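Course Handout 2: Good Practice at a Shared Manipulation Bench

Read this before your first bench session. The rules apply to everyone who works in the Trurnthorpe robotics lab, including people who only come in to watch. They cover the manipulation tables, the floor around them and the parking area along the back wall. They don't replace the manufacturer's manual for any arm, and where the two disagree, follow the stricter one.

1. Words used in this handout

A rule is something you must do. A recommendation is something you should do unless you can say why not, and the reason goes in the log. "Shall" and "should" are used the same way in most published robot safety standards, so get used to the difference now. Students lose marks every year for writing "should" in a risk assessment when they mean "must."

The work area is everything the arm can reach, plus whatever it could be holding at the time. A flat box blank in a gripper makes the reach longer. Work out the area with the largest part in hand.

2. Before power

Walk once around the table. The cloth must be clamped along the far edge and must lie flat. Pull on it. If it slides, fix the clamps before you do anything else. Check the finger screws by hand with the arm off.

Clear the table of anything that is not part of the task. Offcuts, sticks and bits of tape count. A loose stick under a cardboard panel changes the height of the panel, and a grasp that was fine yesterday will miss or press too hard.

Say out loud that you are about to power up, and wait for an answer from everyone in the room.
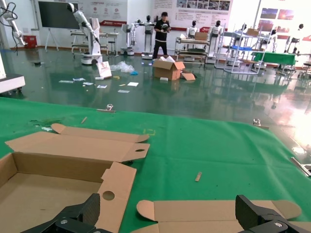

Esperanza Abernathy
Course instructor, Robot Work Practice

Cardboard on a green cloth, two gripper fingers over it, and a thin wooden stick still lying near the upper left of the cloth. Keep this table in mind while you read sections 3 and 4. For the first exercise, write down every item you would deal with before a run, on the table and on the floor behind it, and give the rule number for each. Paper on the floor counts, and so does a plastic bag.

3. Cardboard

3.1 Blanks go in the work area one at a time unless the task sheet calls for more.

3.2 Flaps that have been folded once will spring back. Never hold a flap down with your fingers while the arm is enabled. Use the folding block or stop the arm.

3.3 Punched holes are not grasp points. The board tears at the hole and the blank drops on one side.

3.4 Throw out a blank when a crease has split. Don't tape it and put it back in the stack. The Kitmont exercise set was spoiled in February by taped blanks, and the results had to be thrown away along with them.

3.5 Brush the cloth between runs. Cardboard dust gets into the finger joints.

4. Floor and walkways

4.1 Nothing stays on the floor between the table and the back of the room. Unpack boxes at the packing table, and put the bags and paper in the bin as you go. Glossy floors are slippery with paper on them.

4.2 If somebody is on foot inside the work area, the arm is stopped. Behind the work area, people may carry on with their own tasks, but the operator must know they are there.

4.3 Mobile bases and humanoid units are parked along the back wall with wheels locked. A parked unit is treated as live until you have seen its switch yourself.

4.4 Cables hang clear of moving joints. Look at the loop with the arm fully extended — a cable that hangs well at rest can catch at full reach.

5. Two people, one stop button

Each session has one operator and one observer. The observer holds the stop and does nothing else. No phone, no notes. Swap every 20 minutes, and say the swap out loud. The observer doesn't need permission to press the stop and will not be asked to justify it in front of the group.

After a stop, the operator reads the arm state from the screen before anyone reaches in. Restart only when both people agree.

6. The log

One line per run: task, blank number, result, any stop. Write it before the next run starts. Use the Arken form for stops and near misses, form 2569, and hand it to Mesfin Jemal in the lab office the same day. A near miss with no damage still gets a form.

Bad runs are kept. Mark them and leave them in the record.

7. End of session

Fingers open, arm in its rest pose, power off, cloth brushed. Flat cardboard goes back on the shelf with the printed side down. Take off damaged clamps and leave them in the repair tray with a note.

For next time

Finish the exercise and bring it on paper, not more than 2 pages. Read the Nguyen notes up to the part on speed limits. We will start with 4.2, which had the most questions last term.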